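Putden House – guest room inspection, October
Inspected by: Shinji Maruyama
Copy to: Zane Lapiņa
Room: 18, second floor

1. Door and lock
Door closes on its own from fully open. Pass.
Chain is loose at the frame. Longer screws needed. Fix within 5 days.

2. Smoke alarm
Test button works, sounder heard at the stairs. Pass.
Unit no. 3625 is not on the Clirnis list. Zane to add it.

3. Bed and bedding
Frame bolts tight, slats all seated. Pass.
Mattress label present and readable. Pass.
Seams checked for bed bugs, both sides. None found.

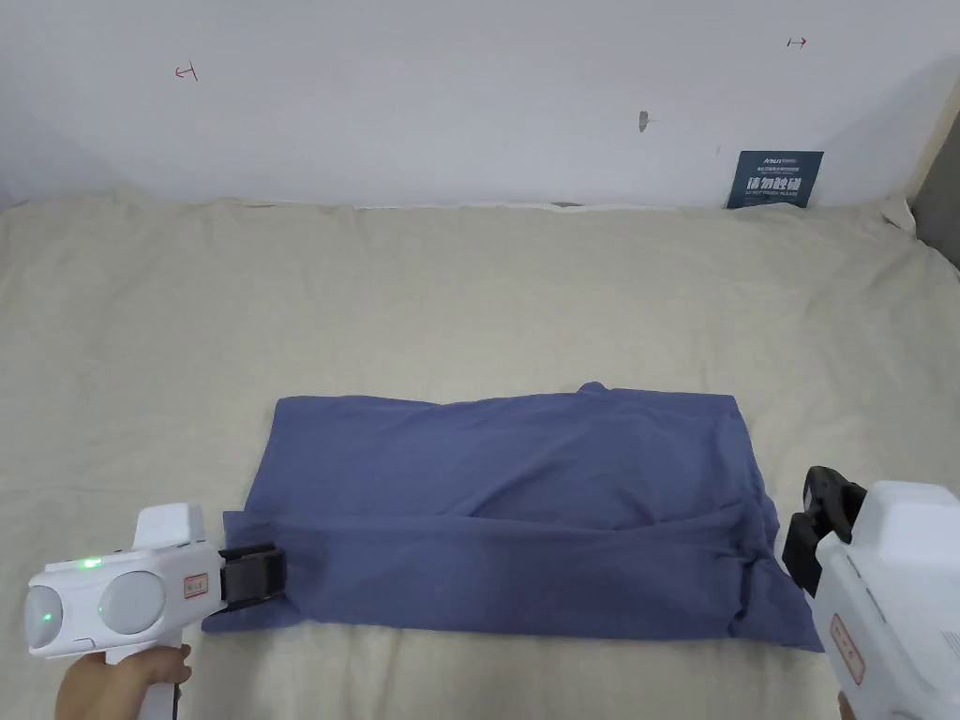
Headboard fixing has some play on the window side. Not urgent, but it was on the last report too – please close it this time.

4. Outlets and lamps
Bedside outlet cover cracked. Fail. Outlet taped off until replaced.
Lamp cords run behind furniture, not under the rug. Pass.

5. Wall at head of bed
No damp, no loose plaster.
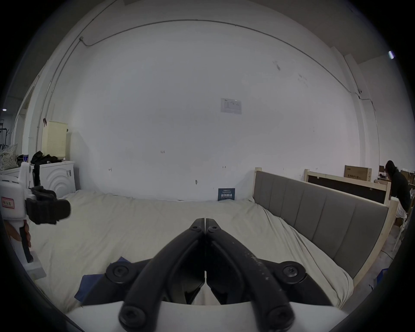 Item 5. Head of the bed, with the dark blue sign in Chinese against the wall.

6. Window
Limiter holds at the set opening. Pass.
Blind cord cleat missing. Paju has spares in the basement store, shelf 171.

7. Heater
Thermostat turns freely. Guard is on but one clip is gone. Skukance quoted for clips in the spring and we never ordered – same part number still applies. 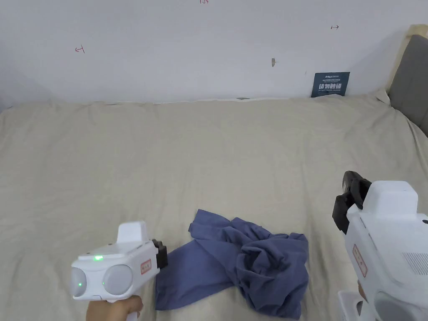 Keep furniture clear of the heater when the room is set up again. The chair had been pushed against it and I moved it back to the desk.

8. Bathroom
Water at the basin within limit after two minutes. Pass.
Grab rail solid. Shower mat worn smooth, replace.

Result: room stays in use except for the bedside outlet. Recheck items 1, 4 and 6 together.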